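Furniture Care and Surface Assessment
Handout 3 - Reading a wooden tabletop before you treat it
Course leader: Matúš Rusnák. Workshop assistant: Ritu Nishad.

Please read these notes before the practical session in September. They follow the order of the lecture, but I have left out the part about chairs.

1. Looking first

Many students want to begin with the cloth and the cleaner. I ask you to begin with your eyes. Stand at one corner of the table and let the light come toward you across the surface. On a pale wood top the grain is fine and quiet, so a mark of a few centimeters can stay hidden when you look straight down. Then move to the next corner and look again.

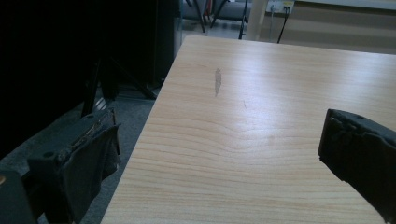

Write what you notice in the record book, one line for each mark. Use plain words: "gray smudge, left of center, long and narrow" is a good entry. "Damage" is a poor entry, for the next reader cannot find it. Do not write the cause in this column. There is a separate column for cause, and it may stay blank.

2. Smudge, worn patch or scratch

A smudge lies on top of the finish. A worn patch is in the finish itself. By eye the two can be very much alike, especially when the mark is gray or brownish and follows no clear shape. We test with a soft cloth, slightly damp, and with light pressure. If the color moves to the cloth, you have a smudge. If nothing changes after three passes, stop and write "possible wear".

A scratch is thin and has a direction. Note if it goes with the grain or across it. Scratches across the grain are easier to see, but a faint short one can still be lost where the light is strong.
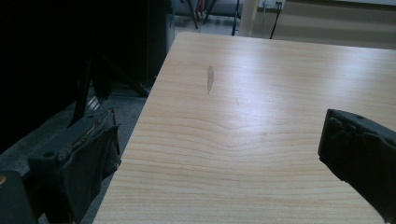
3. Edges and corners

Run your finger slowly along each edge. Rounded corners collect less damage than sharp ones, but the finish becomes thin there first. Sarla Dwivedi will show this on table 226, which came to us from the Kasville reading room and has had much daily use.

4. Things standing on the table

Objects should be noted too - a mug, a lamp, a pile of books. Write down where the object stands before you lift it. Look at the wood around the base, and then at the place under it. Remember that a shadow can look like a stain, so move the object a little and see if the dark area moves with it.

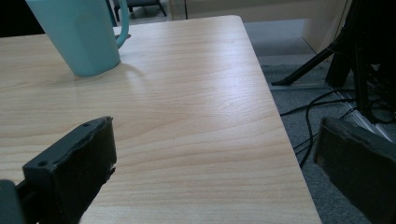

Rings from hot drinks are usually white or cloudy. Dark rings are older and go deeper, and we do not treat them in this course. Ravindra Nautiyal has a short text on them, sheet 577 in the blue folder.

For the practical session bring two soft cloths, a pencil (no pens near the tables, please) and your record book. We meet in room 631 at 9:30.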